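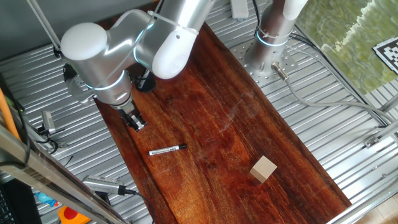 작업판 위의 마커펜과 나무 큐브, 손목 카메라를 단 로봇 팔과 두 손가락 그리퍼

Skastitz 자주 묻는 질문

Skastitz는 탁상형 로봇 팔의 인식, 파지 계획, 궤적 실행을 한 묶음으로 다루는 소프트웨어입니다. 이 페이지는 지원 게시판에 반복해서 올라오는 질문을 정리한 것입니다. 설치 절차는 설치 안내서에, 함수별 설명은 API 문서에 있습니다.

시작하기 전에

Skastitz는 어디까지 처리하나요?
카메라 영상과 관절 상태를 받아 물체의 자세를 추정하고, 파지 후보를 만들고, 충돌이 없는 경로를 찾아 팔 제어기로 보냅니다. 관절 단위의 저수준 제어와 비상 정지는 팔 제조사의 제어기가 맡습니다. Skastitz가 멈추거나 응답하지 않아도 제어기의 안전 기능은 그대로 동작해야 하며, 그렇게 배선되지 않은 장비에서는 사용하지 마십시오.

Prinov와 Wimex는 무엇이 다른가요?
Prinov는 인식 모듈이고 Wimex는 계획 모듈입니다. 둘은 별도 프로세스로 돌고 메시지로만 통신합니다. 직접 만든 인식기가 있으면 Prinov를 빼고 Wimex만 쓸 수 있습니다. 이 경우 물체 자세, 크기, 신뢰도 세 항목을 정해진 형식으로 보내면 됩니다.

Kakakhel은 무엇인가요?
실행 기록을 저장하고 다시 재생하는 도구입니다. 영상, 관절 각도, 그리퍼 상태, 계획 결과를 같은 시간축에 맞춰 보관합니다. 문제가 생겼을 때 지원팀이 가장 먼저 요청하는 것이 Kakakhel 기록 파일입니다.

GPU가 꼭 필요한가요?
Prinov의 학습 기반 검출기를 쓰려면 필요합니다. 윤곽선 기반 검출기와 Wimex는 CPU만으로 동작합니다. 처음 설치할 때는 윤곽선 기반 검출기로 전체 흐름을 확인하고 나서 학습 기반 검출기로 바꾸는 편이 문제를 찾기 쉽습니다.

보정

손목 카메라와 고정 카메라를 둘 다 보정해야 하나요?
둘 다 쓴다면 둘 다 해야 합니다. 고정 카메라는 베이스 좌표계에 대해, 손목 카메라는 플랜지 좌표계에 대해 보정합니다. 한쪽만 보정하고 두 영상을 융합하면 오류 메시지 없이 물체 위치가 어긋납니다. 고정 카메라만 쓸 때는 설정 파일에서 wrist_camera 항목을 off로 두십시오.

보정 자세는 몇 개가 적당한가요?
기본 스크립트는 18개 자세를 사용합니다. 더 줄일 수는 있으나 손목 회전이 충분히 섞이지 않으면 회전 성분이 불안정해집니다. 같은 방향을 보면서 위치만 바꾼 자세는 많이 넣어도 도움이 되지 않습니다. 스크립트가 끝나면 자세별 재투영 오차가 표로 나옵니다. 한두 자세만 유독 크면 그 자세를 빼고 다시 계산하십시오. 전체가 고르게 크면 보정판 치수를 잘못 입력한 경우가 많습니다.

팔을 두 대 쓰는데 좌표계가 맞지 않습니다.
각 팔을 따로 보정한 뒤 공통 마커로 베이스 사이의 변환을 구해야 합니다. 설정 파일에 두 베이스의 간격을 자로 재서 적어 넣은 분들이 이 질문을 자주 합니다. 그 값은 초기 추정치로만 쓰십시오. align_bases 명령을 실행하면 두 카메라가 동시에 본 마커로 변환을 다시 계산합니다. 마커는 실행 중에 움직이지 않도록 고정합니다.

카메라를 살짝 건드렸습니다. 처음부터 다시 해야 하나요?
먼저 check_extrinsics를 실행하십시오. 저장된 보정값으로 마커 위치를 예측하고 실제 검출 위치와 비교합니다. 허용값 안이면 그대로 써도 됩니다. 벗어나면 외부 파라미터만 다시 구하면 되고, 초점이나 해상도를 바꾸지 않았다면 내부 파라미터는 유지됩니다.

인식

광택 있는 나무판 위에서 깊이 값이 비거나 튑니다.
반사 때문입니다. 조명이 카메라 쪽으로 되비치는 영역은 깊이 값이 사라지거나 판보다 아래로 찍힙니다. 다음 순서로 확인하십시오. 조명 각도를 바꿔 반사 띠를 물체가 없는 쪽으로 옮깁니다. 노출을 자동에서 수동으로 바꿉니다. 그래도 남으면 plane_prior를 켭니다. 판을 평면으로 가정하고 빈 깊이를 채우는 기능인데, 판이 휘어 있으면 오히려 오차가 커지므로 평면 맞춤 잔차를 함께 보십시오.

나무 큐브가 나뭇결과 섞여서 검출되지 않습니다.
색상만으로 분할하고 있는지 확인하십시오. 나무판에 나무 물체를 놓으면 색조 차이가 작고, 결의 밝은 줄무늬가 물체 경계처럼 잡히기도 합니다. 높이 임계값을 함께 쓰면 대부분 해결됩니다. 임계값은 판의 깊이 잡음보다 크고 큐브 높이의 절반보다 작게 잡습니다. 그림자가 물체에 붙어 검출될 때는 shadow_filter를 켜십시오.

마커펜의 앞뒤가 자주 뒤집힙니다.
길쭉한 물체는 윤곽만 보면 180도 모호성이 있습니다. 뚜껑과 몸통의 색이 다른 펜이라면 axis_hint에 뚜껑 색을 지정하십시오. 흰 몸통에 검은 뚜껑이라면 명도만으로도 구분됩니다. 방향이 중요하지 않은 작업에서는 symmetric을 true로 두면 Wimex가 두 방향을 같은 것으로 보고 더 가까운 쪽을 고릅니다.

검출기를 새로 학습하려면 영상이 얼마나 필요한가요?
물체 종류와 배경에 따라 다릅니다. 저희가 배포하는 탁상 물체용 가중치는 영상 3,867장으로 학습했습니다. 새 물체를 몇 가지 추가하는 정도라면 이 가중치에서 이어서 학습하는 것이 빠릅니다. 검증용 영상은 학습용과 다른 시간대에 찍으십시오. 같은 조명에서 연속으로 찍은 영상을 나누면 점수가 실제보다 높게 나옵니다.

계획과 제어

접근 높이에서 손가락이 판과 충돌한다고 나옵니다.
그리퍼 모델의 손가락 길이가 실물과 다르거나, 판 두께가 장면 모델에 두 번 들어갔을 수 있습니다. 테이블 위에 판을 올려 쓰는 경우 작업 평면은 테이블 면이 아니라 판의 윗면입니다. show_scene으로 충돌 모델을 띄워 판과 테이블이 겹쳐 있지 않은지 보십시오.

낮게 누운 펜은 어떻게 잡는 것이 좋은가요?
위에서 내려가 긴 축에 직각으로 닫는 파지를 권합니다. Wimex의 기본 점수는 물체 중심에 가까운 후보를 높게 칩니다. 뚜껑 쪽이 무거운 펜은 들어 올릴 때 기울 수 있으니 mass_offset으로 중심을 옮기십시오. 손가락 끝과 판 사이의 여유는 finger_clearance로 정합니다. 0으로 두면 깊이 오차가 그대로 접촉력이 됩니다.

계획 시간이 들쭉날쭉합니다.
기본 계획기는 무작위 표본을 쓰므로 시간이 일정하지 않습니다. 표본 수의 상한은 기본값이 3,000입니다. 상한에 자주 걸리면 값을 늘리기 전에 관절 한계와 케이블 금지 영역을 살펴보십시오. 금지 영역을 넓게 잡아 통로가 거의 남지 않은 설정이 흔합니다. 같은 결과를 재현하려면 seed를 고정합니다.

두 팔이 같은 구역에 들어가도 되나요?
기본 설정에서는 안 됩니다. 한 팔이 공유 구역을 예약하면 다른 팔은 예약이 풀릴 때까지 기다립니다. 동시 작업은 joint_planning을 켜야 하며, 이때 두 팔의 경로를 한 번에 계산하므로 시간이 더 걸립니다. 움직이지 않는 팔도 충돌 물체로 등록됩니다.

기록과 지원

기록 파일의 영상과 관절 각도가 어긋납니다.
카메라와 제어기의 시계가 다를 때 생깁니다. Kakakhel은 수신 시각과 장치 시각을 둘 다 저장하므로 이미 만든 기록도 고칠 수 있습니다. retime 명령에 장치 시각 기준 옵션을 주고 다시 저장하십시오. 원본은 덮어쓰지 않습니다.

버전 19에서 예전 설정 파일을 읽지 못합니다.
버전 19부터 카메라 설정이 장치별 파일로 나뉘었습니다. migrate_config를 실행하면 기존 파일을 나눠 줍니다. 직접 추가한 항목은 옮겨지지 않고 변환 보고서 끝에 목록으로 남습니다.

문의할 때 무엇을 보내야 하나요?
Kakakhel 기록, 설정 폴더 전체, 제어기 펌웨어 버전을 보내 주십시오. 화면을 찍은 사진만으로는 원인을 찾기 어렵습니다. 인식과 보정은 Parveen Chaudhry, 계획과 제어는 Naveed Mirani가 담당합니다. 어느 쪽인지 분명하지 않으면 일반 문의로 올리시면 담당자에게 전달됩니다.

관련 문서
설치 안내서
보정 스크립트 옵션
Wimex 파지 점수 설정
Kakakhel 명령 목록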